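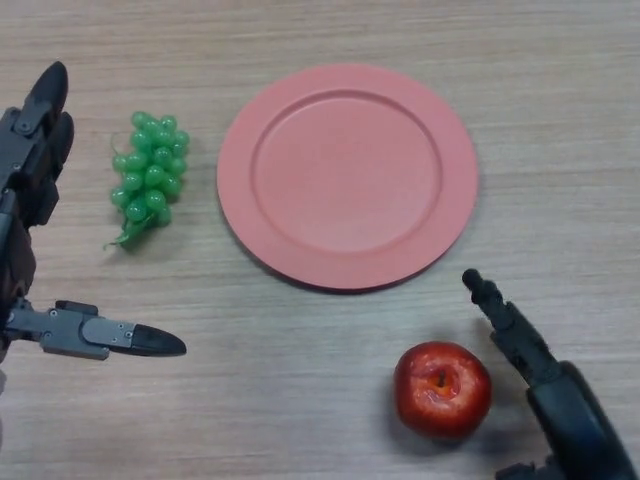 Tray Assembly at Nustport: Questions From Staff

What is changing on the tray line?
Two of the stations on the fruit side will be run by two-handed robots supplied by Stulier. The hot side, the dish room and the delivery carts stay as they are.

When does it start?
The first live shift is 29th October. Practice runs on the side table have been going on since May.

Will anyone lose their job?
No positions are being cut. People now assigned to the two stations will move to tray checking or special diets. Your grade and hourly rate stay the same. If you would prefer a different move, tell your shift lead before the new schedule is posted.

Why do the practice runs use artificial fruit?
Grapes and apples bruise when they are handled over and over. The practice pieces keep their shape, so a run can be repeated with the same items. Real fruit is used only after a task has been signed off. Please don't put practice pieces in the walk-in cooler.

How many trays will the robots do?
The plan is 300 trays a shift. A person still checks every tray against the diet card before it goes on a cart.

Do I have to learn to program it?
No. Everyone on the line takes a 90-minute class on starting, pausing and clearing a station. The class is paid time, including for part-time staff. The task settings are handled by Awwad, our service contractor.

What if it drops something or picks up the wrong item?
Press pause, wait until both hands have stopped, then clear the table. Throw out any food that was dropped and write it in the station log. You will not be written up for pausing the line — pause it whenever you need to.

Can I reach in while it is working?
No, not even to straighten a plate.

Will the robot be used to measure how fast I work?
The station records its own picks and pauses. Those records are kept in Jindetti and are not linked to badge numbers.

Where do I send other questions?
Use the question box by the time clock or ask at the kitchen office. New answers are added to this page.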